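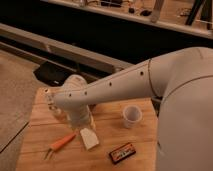
Carys Beddoe does not like the word "declutter." She has run Bando, her small tidying business, for long enough to have sorted more than 400 kitchens and spare rooms, and she says the word makes people throw away their screwdrivers.

I went to see her with doubts. I have read the books. I have owned the matching bins. My own table went back to its usual state in 37 days, and I told her so before I had my coat off.

"Sure," she said. "What did you put in the bins?"

Everything, I said.

"Well, there you go."

Her method starts with what she calls the table stage. You take whatever has washed up in a room and spread it on bare wood with space between the pieces. A glass bottle, a clear plastic container, a little white cup, something with an orange handle that belongs with the tools, a small packet with a bright label. Then you leave it alone for a while and look.

I asked what looking was supposed to do. It sounded like something you could charge for without lifting a finger.

"You find out which things have a home already and which ones never did," she said. "The cup has a home. Cups always do. It's the small white block of whatever it is that keeps coming back to the table, and you can't fix that with a bigger drawer."

I pointed out that a bigger drawer would at least hide it. She agreed — a little too quickly, I thought — and said hiding things was fine if you could find them again. She is against clear containers for that reason, which surprised me. "People think they'll see what's inside. They see it for a week. After that it's furniture."

She sells a planning sheet, the Rumport, for $3. A longer course called Skadora costs a good deal more, and I asked her what was in it that wasn't on the sheet.

"Mostly me, nagging."

Does it last? She has no numbers, and she didn't pretend to. Some clients call her back every January. I said that looked like failure. She said her dentist had never apologized for a second appointment.

I went home and cleared a space on my own table. The tape measure still has nowhere to go.

Recent items
Niskanen shelving: is it worth the wait?
The junk drawer, defended
What 2000 rubber bands taught me
Letters: your worst cupboard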